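Heads up before you clone: the file layout changed in January. If your scripts still look for `words_all.csv`, point them at `data/entries.csv` and they should work again.

# Meltdale Home Words

A word list of what people in and near Meltdale call the ordinary things and small jobs of a household. It holds 900 entries, gathered from answers to 56 prompts, and it covers the stuff that dictionaries tend to rush past: the heel of a loaf, the drawer where batteries and string end up, the fluff under a bed, the act of putting a room straight five minutes before company comes.

I started this because my family had a word for the gap between the stove and the counter (it's "the nieto", and I have no idea why), and I couldn't find it written down anywhere. So I asked around, got far better words than mine, and kept going. I still get a little thrill every time a new form comes back with something I've never heard!

## What's in the repo

```
data/entries.csv one row per word per speaker
data/prompts.csv the prompts, in the order they were asked
data/variants.csv spellings grouped under a headword
docs/coding.md how the tags were applied
CHANGES.md
```

## Fields in `entries.csv`

| Field | Meaning |
|---|---|
| `entry_id` | Stable, never reused |
| `prompt_id` | Joins to `prompts.csv` |
| `word` | Spelled the way the speaker spelled it |
| `headword` | Our grouping form, lowercase |
| `age_band` | Decade only |
| `heard_from` | Parent, grandparent, neighbor, school, work, unknown |
| `still_used` | `y`, `n` or `sometimes` |
| `note` | Free text, lightly trimmed |

The `note` column is where the fun is. People tell you who said the word, in what tone, and whether it was rude. Please read some of it before you go straight to the counts.

## Containers

This is the biggest group and the messiest one. A thing you carry clothes or odds and ends in might be a basket, a tub, a bin, a trug, a hamper, a carrier or a "lug". Shape seems to matter less than what's inside it that day, and plenty of speakers gave two words for one object without noticing.

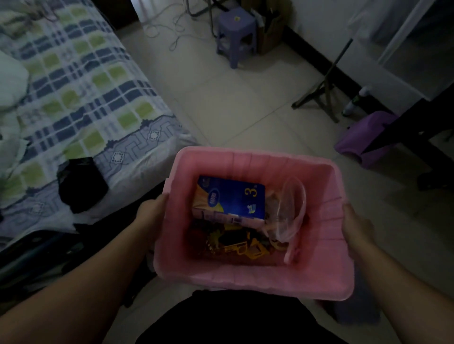

One contributor wrote back that we had the whole group wrong, and that in her house it was a lug only while you were carrying it and went back to being a basket the second you put it down. I love this. Two more answers in the notes say nearly the same thing, so `lug` now has its own tag, `in_motion`, and you can filter on it.

Known trouble in this group:

- `tub` and `bin` overlap so much that I've stopped trying to split them
- `hamper` means food to some speakers and laundry to others — check the prompt before you count it
- `carrier` may have come in from shop bags, but that's a guess

## Verbs for tidying

Prompts in this part asked for the word you'd shout up the stairs. Top headwords are `redd`, `side`, `square`, `furl` and `put by`. `furl` surprised me. It turns up for anything long and flat that gets rolled for storage, such as rugs, blinds, mats and wrapping paper, and a few speakers use it for socks too.

`darkier` also lives in this file. It's a noun for the spot at the back of a closet where things go when no one wants to decide about them. "Stick it in the darkier" shows up in the notes with three different spellings, all kept as given and joined in `variants.csv`.

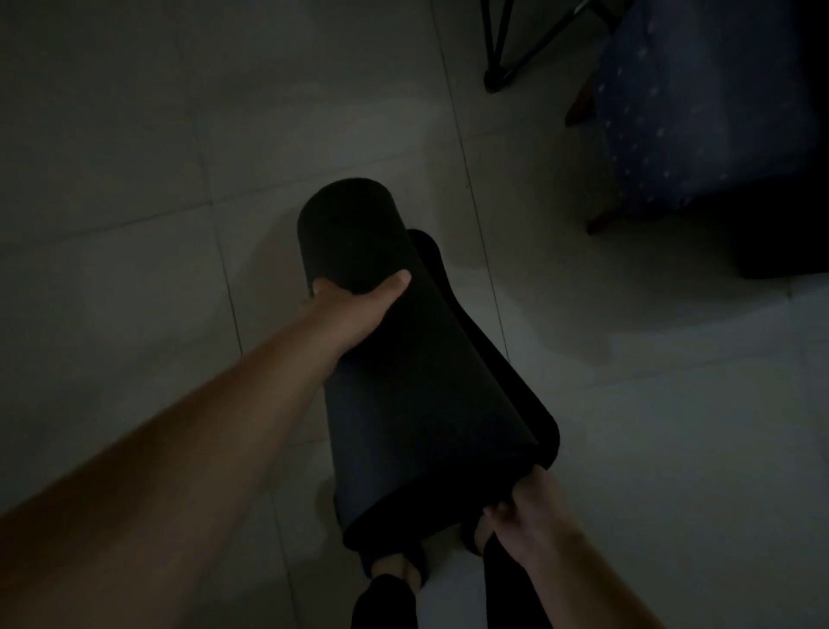
Can I send in words if I grew up somewhere else? Please do, as long as you've lived in the area long enough to have picked up words from people there. Put your home town in the note and we'll tag the entry `incomer`.

## How it was collected

Paper forms first, then a plain web form. Each speaker got 15 prompts at most, so that nobody got bored and started making things up. Handwritten forms were typed in exactly, then read through again on a different day. Almost all of them were easy to read. Where a word couldn't be made out, it's marked `[?]` and has no headword.

## Limits

- Older speakers are heavily represented, and they had the best stories
- There's no audio, so stress and vowel sounds are guesses from spelling
- `still_used` is what people say about themselves
- Prompts about yards and sheds went out late and are thin

## Building the printable list

```
make list
```

This runs the Vulico template in `print/` and writes a two-column PDF. It's slow on the first run and quick after that.

## License

CC BY 4.0 for the data, MIT for the scripts. Corrections are very welcome as issues. One word per issue, please, with the `entry_id` in the title.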